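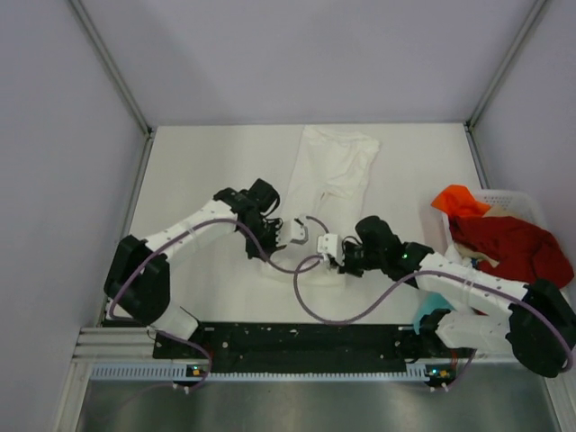
Puvadus Creek Well Testing Program: Progress Report

Submitted to the Camargo Fund, 4/22/23

Where the work stands

The short version is that the sampling is going well and the part everyone was excited about is not. We have mailed test kits to 774 households on private wells in the Puvadus Creek watershed. Most of the kits that came back were filled correctly, labeled correctly and reached the lab inside the holding time. That is a better result than we expected when we wrote the proposal, and we would like to say so before we get to the complaints.

The proposal promised a map of nitrate levels by the end of this grant period. A draft exists. We are not releasing it yet, for reasons given under "The map" below, and we would ask the Fund not to pass it around either.

Sampling

The target in the grant agreement was 1000 households. We will not reach it by mailing more kits. The addresses left on our list are mostly seasonal cabins and rentals, and two rounds of postcards to them got almost nothing back. We could pad the number by sending kits to homes at the edge of town, but a good many of those are on the Zirkton water system and have no well to test. We don't think the Fund wants us to pay for that.

What has worked is the drop box at the feed store. People who ignored a postcard will pick up a kit when they are already standing at the counter. We moved part of the mailing budget into a second drop box at the Zirkton library in January, and it has brought in homes from the north side of the creek that we had not heard from at all.

There is one weak spot. Households that already worry about their water are far more likely to send in a sample. The set we have leans toward older, shallower wells and toward people with small children. Any statement that begins "wells in the watershed" should be read with that in mind, including statements in our own earlier report, which was too breezy on this point.

The map

Our draft map shades the whole watershed by filling in the gaps between sampled wells. It looks convincing. We are not convinced. Two wells on the same road can draw from different depths and have very little in common, and the shading hides that completely. On the east ridge there are large stretches colored a calm green with hardly a sample in them.

We see two ways forward. One is to show only the sampled wells, grouped by road section so that no single home can be picked out. The other is to keep the shading but leave blank any area where the samples are too thin. The first is plainer and we prefer it. The second will please the people who want a poster. Either can be done inside the present budget.

Well depth is the other thing missing. We asked for it on the kit form, and a lot of owners left it blank or guessed. County drilling records help for newer wells. For anything older, the record is often a card with a name on it that matches no current owner, and matching by hand is slow.

The Fleleo alert service

The agreement set aside $2760 for a year of the Fleleo text message service, which was supposed to remind households to retest and to warn them after flooding. We have used it for reminders. We can't show that it does anything. Return rates among people who got a text look much like the rates among people who got nothing, and the group that signed up was not picked in any way that would let us compare the two fairly.

The flood warnings are a bigger worry. A text that says "your well may be affected" brings phone calls, and we have one part-time person on the phone. After the high water in January those calls took up time that was meant for entering results. The callers had sensible questions, mainly whether to boil. Boiling does not remove nitrate and can make it more concentrated, so a short message that gets this wrong is worse than no message. We have paused the warnings until the wording has been checked by the county health office.

Our recommendation is to let the service lapse when the year is up and put the money toward retests. If the Fund feels strongly about keeping it, we would ask for a proper comparison to be written into the next agreement — one with a decision attached, so that we don't come back in a year with another shrug.

Community meetings

Both planned meetings were held. Turnout at the first was good. The second fell on the same evening as a school concert and was close to a waste of a hall rental. We heard a lot of interest in filters and not much in sampling, which makes sense from a homeowner's point of view. We don't recommend filter brands and will go on not recommending them, but a one-page sheet on what kinds of filter treat nitrate and what kinds don't would answer most of what we were asked. It is being drafted now.

Changes we are asking for

Lower the household target to the number we can reach with wells that are really in use, and count retests toward it.

Accept the road section map in place of the shaded one.

Release what is left of the meeting budget for help with the county drilling cards.

Next period

Retest kits go first to homes whose results came back above the drinking water limit. Lab pricing is fixed through the end of the agreement. The filter sheet goes in with the retest kits if the health office has cleared it by then, and separately if it has not.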